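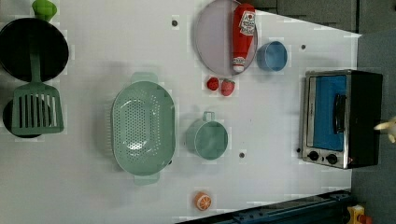 Toy kitchen table at Celleo, seen from above. Toaster oven on the right, ketchup on the plate.

1/ Our Amunwood results are finally in a state where I can talk about them, so here comes a thread! It's about teaching a robot arm to follow plain instructions on a messy table, and about getting more out of the recordings you already have.

2/ The usual recipe: a person steers the arm through a whole chore, you save the recording, you attach one sentence to it. "Put the strawberry in the blue bowl." Do that 2000 times and train on the lot.

3/ But one recording has a lot going on inside it. The arm heads for the strawberry, slows down, closes, lifts, swings across, lowers, opens, backs away. One sentence for all of that felt like such a waste to me.

4/ So Amunwood cuts each recording into pieces wherever the gripper opens or closes, or the arm clearly changes direction. Every piece gets its own short sentence in everyday words. "Move over to the strawberry." "Lift it clear of the table." "Back away from the bowl."

5/ Then we train on the pieces AND the whole recordings together. Same network, same training time, same cameras. The extra work is all in the cutting and the wording.

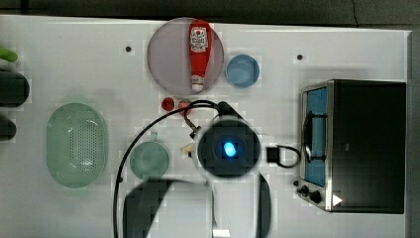
Arm over the table, ketchup and plate just beyond it.

6/ The overhead camera does most of the work for finding things, and it has an obvious weakness — the arm gets in its own way. Look how much of the lower half of the table is hidden behind it.

7/ This is where the short pieces surprised me. A sentence like "move over to the colander" starts with the arm parked in all sorts of spots, so the policy gets loads of practice at working with a partly blocked view. With whole chores only, nearly every recording starts from the same rest pose.

8/ OK, numbers. We wrote 30 test instructions, froze them before training, and ran each one once per policy. Success means the right object ended up in the right place with no help from the operator.

9/ Baseline, trained on all 2000 whole recordings: 19 out of 30.
Amunwood, trained on half of those recordings: 18 out of 30.

10/ I was so happy when I saw that. Half the data, one instruction behind! And yes, I know what one run per instruction is worth. I would not bet lunch on the gap between 18 and 19. What I do believe is that the two are in the same neighborhood, and I had expected the half-data one to fall well short.

11/ We also added a second view, low and from the side. The plate turns into a tall oval, the near items get big, and the oven handle sticks out so you can really judge its depth. From overhead that handle is just a dark bar.

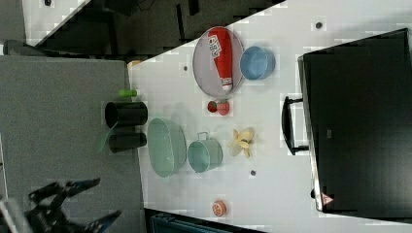
Spyros Karras: How much of this is the cutting and how much is just having more sentences? You could paraphrase the whole-chore sentence a bunch of ways and get more language for free.

12/ Great question, and we tried it, because Gavalas (our reading group) asked the same thing back in May. Paraphrasing alone made the policy sturdier to odd wording, but it still reached for the wrong object in the same places. It knew more ways to hear "strawberry" and was no better at getting to one.

13/ Where do the cuts go wrong? Hesitation. When the operator pauses and drifts a little, the cutter sees a change of direction and you get a tiny useless piece with nothing to say about it. We now merge any piece that's too short into the one after it. Crude, works fine.

14/ The other trouble is the word "it." Once you chop a chore up, "lift it" has lost its strawberry. In the first version we left those as they were, and the policy got vague about what it was supposed to be holding. Now every sentence names its object, even if it reads like a children's book.

15/ Toys with similar colors are still the hard part. The colander and the measuring cup are both soft green, and both policies mix them up more than anything else on the table. The ketchup bottle, bless it, is almost never confused with anything.

16/ We left the toaster oven out of the test instructions. Opening a door is a very different motion from pick and place, and I'd like to give it a proper test of its own. It stays on the table anyway as something to steer around. 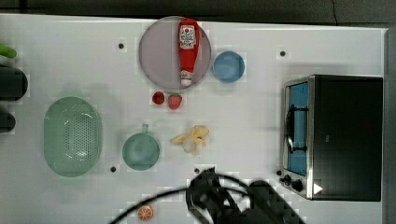

Kosmas Antoniadis wondered whether the test is too kind, with the objects staying in much the same layout from one run to the next, and whether a reshuffled table would pull the two policies apart.

17/ I think he's right to push on that! The plate and the blue bowl hardly move in our setup. We have a shuffled version planned, which we're calling Standstead, where every object gets a new spot before every instruction. My guess is that both scores drop and the short pieces hold up better, because they've seen more starting poses. Could easily be wrong.

18/ If you want to try this at home (well, at lab), start with the gripper open/close cuts and skip the direction changes. You get most of the useful pieces and hardly any junk, and the code fits on one screen.

19/ Also, please write the sentences yourself for the first batch. I learned more about our recordings in that one afternoon than in weeks of staring at loss curves. So many near misses I had never noticed.

20/ Cutting code and the list of test instructions go up once I've cleaned out my rude variable names. Replies are open, and I'd love to hear from anyone who has tried this with two arms.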